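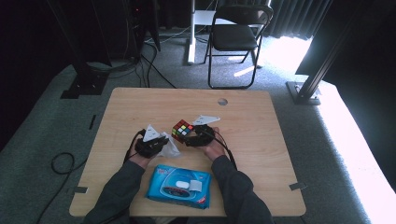 Figure 4.1. A pair of hand-held grippers at work over a Rubik's cube. The white triangular plates on top are markers.

Chapter 4
Buying the Hands: Reading an Offer for a Demonstration Kit

Sooner or later every robotics lab receives a brochure. It promises that people with no training will pick up a pair of grippers, do ordinary chores at an ordinary table, and leave behind data good enough to teach a machine. The brochure is usually well printed. The price is usually on a separate sheet.

In Chapter 3 we looked at arms. We now turn to kits that leave the arm out altogether and ask a person to supply it. The person's shoulders and elbows come free of charge, are already calibrated, and complain only after lunch. What the buyer pays for is the part at the end: two grippers, some means of tracking them, the cables, and the software that turns an afternoon of fiddling into files.

Our running case is the Demodden, a two-handed kit sold by Kondis. The basic package lists at 1,613 dollars, and Kondis offers a recording service on top, sold in blocks of 300 demonstrations. We chose it because its documentation is complete, a virtue rarer than it should be, and because its faults are easy to teach from.

4.1 What the work asks of the kit

Consider the job in Figure 4.1. A Rubik's cube is small, rigid, and brightly colored, and it has corners to get hold of. A crumpled tissue has none of these good manners. It wrinkles, it droops, and it catches on whatever comes near it. A kit that handles the first may tell you very little about how it will handle the second, and most sales demonstrations feature the first.

Size matters too. Both grippers in the figure are bulky next to the cube, and they have been brought close together. When you read an offer, look for the width of the gripper body as well as the width of the jaw. The jaw figure will be in large type. The body figure may require an email.

Then there are the cables. One runs back from each gripper past the forearm, and a coil lies on the carpet beside the table. Brochure photographs tend to be cable-free — a condition seldom met with in nature. Ask for the cable length, and ask who pays when one fails.

4.2 The trial at Zawadzka

Miłosz Kalinowski ran a purchasing trial at the Zawadzka workshop in September, setting the Demodden against an older kit called the Fater. His plan called for 2,000 demonstrations. Before the first one he wrote down what would count as a usable recording, a step that saved several arguments and started one. Of the first 300 Demodden recordings, he rejected 83.

Whether that is a bad result depends on why they were rejected, and the sales sheet has no line for why. Section 4.3 sorts the rejections by cause. Before reading on, write down three causes of your own and put a price next to each.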